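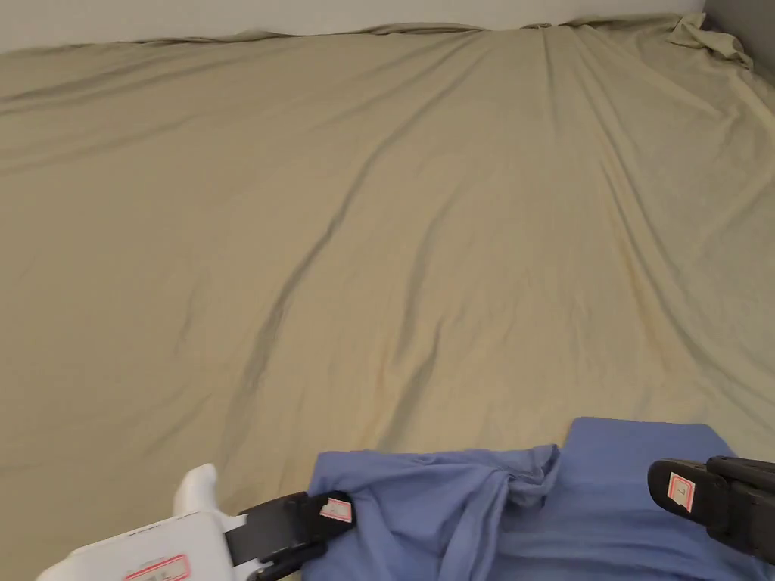

Soft-finger vs. hard-jaw hand-held grippers for cloth: is the Omden worth the extra money?

Posted in Grippers and end effectors
Tags: hand-held gripper, cloth, folding, head camera

tallgrass_lab

I'm collecting folding demonstrations with hand-held grippers and a head camera, and I have to pick one gripper model before we order more. Up to now I've been using a white-bodied pair with flat black jaws. The work is T-shirts and similar knit stuff on a bed, on a plain beige sheet. The picture is one of my attempts, with the jaws on a blue piece and the cloth bunched up between them.

The sales page for the Omden soft-finger version says it "handles all garments without bunching." I don't believe that. Every gripper I have tried bunches knit fabric, and I suspect the demo video uses starched napkins. But my hard jaws have their own problems and I can't tell how much is the jaws and how much is me.

What I have measured so far, all on the same bed and with the same person holding the grippers:

Hard jaws, picking up a single layer of T-shirt at the hem: 40 clean picks out of 57 tries. A clean pick means one layer and no second grab.

Borrowed Omden pair, same shirt: I only had them for an afternoon and didn't keep a proper tally. They felt better on the hem and worse in the middle of the shirt, where the fingers slid over the cloth and pushed up a ridge.

Questions. Has anyone done a fair comparison on knit fabric, with numbers? Does the mattress matter? I have a feeling the jaws sink in and take a pinch of sheet along with the shirt, but when I go back to the video I can't see it well enough to be sure. And is my head camera angle any good for judging this, or should I be looking at the wrist view only?

Please no replies that just quote the Omden brochure. I have the brochure.

Brodby_user

I have the Omdens and they're great. Never had a problem with them. The soft pads grip everything. You get what you pay for with this stuff.

Comment from tallgrass_lab: What fabric, and how many picks?

Comment from Brodby_user: Towels mostly. Didn't count.

slowjaws

We ran both, plus a Brodby parallel jaw, for most of July. I went in doubting all three and came out still doubting two of them.

First, your 40 out of 57. That's a decent start, but one shirt on one bed with one pair of hands won't tell you much about the jaws. You will have gotten better as you went. Split your tries into the first half and the second half and compare. If the second half is clearly better, you were measuring practice. When we compared models we swapped grippers every few picks so that nobody got a long warm run with one of them.

We did 1000 picks with the Brodby on a mix of knit shirts and got 857 clean ones by your definition. Before you rush out and order it, most of the failures came from the thinnest shirts, and if your pile is mainly thin shirts your rate will be a lot lower than ours. I never got the Omden count to a size I would defend in public, so I won't give it. My impression matches yours: good at edges, poor when you press down in the middle of a flat piece.

On bunching: closing two fingers on loose cloth gathers cloth. A soft pad changes where the folds go. It doesn't make them vanish, whatever the brochure says. What helped us more than any pad was the approach. Come in low, with the jaw nearly flat to the cloth, open only as wide as you need, and close slowly. We had been opening all the way out of habit and scooping up far more fabric than we wanted.

The mattress does matter. We moved half the session to a table with a thin blanket on it and second-layer grabs dropped a lot. On the bed the jaws pressed in and the cloth rose up between them. If your robot will be folding on a bed, keep collecting on a bed, but do your gripper comparison on something firm first. Otherwise you are testing the mattress.

On cameras: use both views. The head view is fine for where the shirt is and which way it's facing. For whether you have one layer or two it is close to useless, at least with ours, since the fingers cover the part you need to see. The wrist view is better but goes dark under the cloth. The only check I trust is to lift the piece clear and look at it before you go on. It adds a couple of seconds to every pick and people complain about it — do it anyway while you are comparing.

One more thing on the sheet. Plain beige under a blue shirt is easy on any camera. Try a pale shirt on that same sheet before you decide your setup works. Ours fell apart on the first cream-colored top.

Comment from tallgrass_lab: Split my tries as you said. Second half is better, annoyingly. I'll redo it with swaps. Did you change the pads on the Brodby or use them as shipped?

Comment from slowjaws: As shipped. They wear smooth, so write down when you put them in.

munasinghe_rig_builder

I build on the open Munasinghe design, so take this with that in mind. I'd skip the question of which brand and look at the width reading. If your gripper logs finger opening, plot it for a clean pick and for a double-layer pick. On mine the two overlap so much on T-shirt knit that the number can't separate them, and I have my doubts about anyone who claims theirs can. On sweatshirts it works fine.

Also check the play in the fingers. Hold the body still, wiggle one fingertip, and see if the reading changes. Mine didn't notice a wiggle you could see from across the room. A loose finger will ruin a comparison like this, and a used or borrowed pair is likely to have one. If the Omdens you had for an afternoon were somebody's old set, I would throw out that result.

I got replacement fingers from Brastside. The fit was okay after some sanding. Shipping was slow.

Comment from tallgrass_lab: They were an old set, yes. Didn't think to wiggle them. The Omden seller has offered a trial pair from Tuesday, so I'll check those for play, start on a firm table and post the counts under this question, good or bad.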